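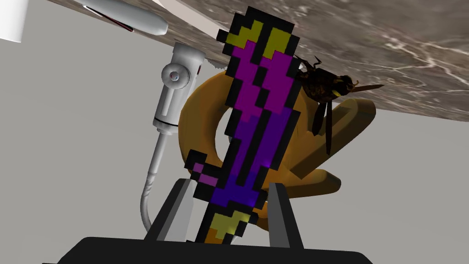

Wrist view from the sim, pixel sword in the gripper, wasp or hornet on the orange thing behind it.

Plallik – sim grasp set, home build
Data card / readme, last touched 2026-01-15

What it is

Simulated pick episodes for a two-finger gripper. Made to pretrain the policy for the arm on my bench before I let it near real stuff. Real arm lives in the shared shop on the second shelf, sim runs on the desktop at home. Everything in this folder is rendered. No real footage, that goes in a separate folder called Cluria and isn't ready.

Numbers

episodes: 2866
object meshes: 200
held out meshes: 60 (never in train, don't mix them in, I did it once and had to redo a week of evals)
control rate: 60 Hz
views per episode: one, wrist

Objects

Grab bag on purpose. Game-style props, bathroom fittings, bugs, bent shapes that don't look like anything. Scale is random within limits so a wasp can end up way too big next to a faucet. Fine for grasping. Not fine if you want to learn what size things are.

The flat pixel-style meshes (swords etc) are thin slabs with a stepped outline. Collision hull is a plain box, so the fingers can sit a hair off the drawn edge. Known, not fixing before the next batch.

Marble and other surface textures are picked at random per scene. Walls are plain gray in this version.

Layout

episodes/ one folder per episode, zero padded number
 wrist/ PNG frames
 state.csv joint angles, gripper width, timestamp
 meta.json seed, target mesh id, list of distractor ids, result
meshes/ source meshes plus hulls
splits/ train.txt, heldout.txt
tools/ loader, replay, checker

Gripper width in state.csv is in meters. Joint angles are radians. Episodes from the first batch in December had degrees, those are converted now but if you grabbed a copy back then throw it out and get the new one.

Camera

Fixed to the gripper palm, looking out past the fingers. Palm shows up along the bottom of the picture, leave it in, the real mount sees it too. No lens distortion. Contrast a bit flat compared to the real camera – add your own color jitter at train time.

How to run

python tools/check.py episodes/
python tools/replay.py --ep 98
python tools/load_test.py --split train

Run the checker first. It catches short csv files and missing frames. Replay needs the meshes folder next to episodes, it does not look anywhere else. Episode 98 is a decent one to try, long approach and then a regrasp.

Needs Python 3.11 and numpy. Replay also wants the sim installed, see tools/requirements.txt. Tested on Linux only.

Known problems

- Hulls on the pixel meshes, see above.
- Objects sometimes spawn overlaping. Solver pushes them apart in the first few steps and you get a jump. Skip the opening steps if that bothers your model.
- Some things float. Gravity is off for distractors, only the target gets it. Simpler and a lot faster.
- Hoses are rigid. Looks like a flexible hose, acts like a stick.
- Result field says "held" if the target is between the fingers on the last step. It doesn't check for slip. A slip check is half writen in tools/wip, don't trust it yet.
- Shadows are soft everywhere and there's only one light setup.

Not good for

Size estimates, anything with cloth or liquid, anything where contact force matters. Don't run a policy straight off this on a real arm with the speed limit off. Mine hit the vise.

Splits

Split by mesh, not by episode. The held out ones can't show up as distractors in train either, meta.json lists all ids so you can check it yourself.

To do

second light setup
wall textures
slip check
better hulls for thin stuff
match finger pad friction to the real pads – need to measure, waiting on new ones from Hafþórsson

Credits

Gripper mount and finger pads by Mogens Kjærgaard, he also did the first version of the replay script. Bench space at Comport. Bugs in the loader are mine.

Use it however you want, keep the readme with it. If a mesh has its own license it's in a text file next to the mesh, go by that one.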